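Home | Notebook | Bench log | Stores | Recipes | Search

Wednesday, decanting bench

Purpose for the day: settle the argument about funnels and cups so that I can stop having it. Kekel wants powders and thin liquids portioned into steel cups without a ring of product on the table. A modest ambition. It has now occupied most of a month, and the log for September reads like the diary of a man slowly losing to gravity.

Starting position. We have the small red funnel, the stainless cups from the Hurndale order, and the white table, which shows every grain of anything dark and hides every grain of salt. Test material is salt. I did not think that one through.

Weighed out 200 g of the Trimex fine salt into the jug first thing, lid on, and left the balance switched on with its draft shield closed. Humidity in the room felt ordinary. The hygrometer disagrees but the hygrometer has disagreed with everyone since it was dropped.

Bare table first. Cup on a round pink cushion, near the middle, funnel brought in from above. The thing to watch is the moment before the spout goes in, when the funnel is over the cup and everybody becomes very confident.

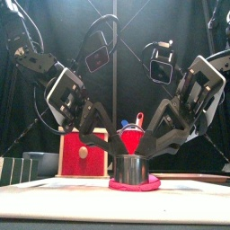 Notes on the bare table

- Steel on a smooth top slides. A small nudge on the rim with the spout and the cup goes for a walk. I had written "cup stable, no action" in the last entry and would like to withdraw it.
- Spout wants to go in straight. Coming in at a tilt, it catches the lip and tips the cup before it drops.
- Red against white and steel is easy to see from across the room. Best decision in the whole project, and I'm fairly sure it was the only color in stock.
- Noise. The cup on the bare top rings. By the tenth placement I was flinching in advance.

Ran 12 placements this way before lunch. Nine acceptable, three where the cup had moved far enough that I'd have rejected it if somebody else had been doing the work. Spill on the rejected ones was small in weight and large in area, salt being what it is. Swept with the soft brush, weighed the sweepings, got a number lower than the loss, looked at the floor, stopped looking at the floor.

Lunch. Salted.

Afternoon: cloth

The proposal to put something under the cup has been in the margin of this book for weeks with a question mark beside it. My objection was that a cloth is one more thing to wash, fold, lose and find in the wrong drawer. My objection still stands. It is also outvoted by the morning's numbers.

Tried the Jurić silicone mat first. Grips the cup beautifully and also grips salt, lint, and a label I thought we had thrown away. Wiping it down took longer than the trial. Back in the drawer.

Then the pink cloth. I meant to lay it flat and square, smoothed out from the center, as specified by me, in this book. Flat turned out to have its own trouble: if the cloth is pulled at an edge the whole lot travels together, cup, funnel and dignity. Bunched up a little under the base, it gives. So the procedure in use is the one I'd been telling people off for.

Settled order, for whoever takes over this bench:

1. Cloth down first, gathered into a rough round, wider than the base of the cup on all sides. Do not iron it. I have been asked.

2. Cup on the cloth, pressed down once with the palm. If it rocks, lift it, shake the cloth out and start again. Adjusting folds with the cup in place takes forever and fixes nothing.

3. Funnel in, spout down, wide rim up. Let it find its own seat in the cup opening. It should sit there without being held. 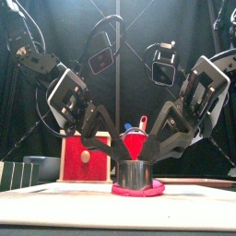
4. Pour from the jug in a thin stream to the side of the funnel wall. Dumping it down the middle plugs the spout, and then you will tap it, and then you will be back at the bare table results.

5. Wait for the last of it. Lift the funnel straight up and put it on the tray. On the TRAY. The underside of the spout carries grains and will leave a neat little circle of them wherever it is set down.

6. Cup to balance, reading in the book, cloth shaken out over the bin.

Did 14 placements with the cloth. All acceptable by the same standard, one of them only after I had a word with myself about step 2. Far less noise. The cloth also catches what drops near the base, so the sweepings are in one place and the weights now agree to a degree that makes me suspicious of the balance.

Loose ends

The salt still bridges in the spout now and then toward the end of a pour. Could be damp, could be the spout being narrow. Next size up funnel is on the stores list and has been there long enough to qualify for a pension.

Need a second pink cloth so one can be in the wash. Same weight of fabric if possible. The blue ones from the sink are too thin and have been used on things.

Try the same with the dyed solution, half cups only. Cloth will stain. Accepting that now, in writing, so it isn't a surprise.

Kekel want a one-page summary. The page will say "put a cloth under it." I will need to find something for the other 2 paragraphs in their template.

Balance off 4:40. Jug back on the shelf, lid checked. Still finding salt in my cuff.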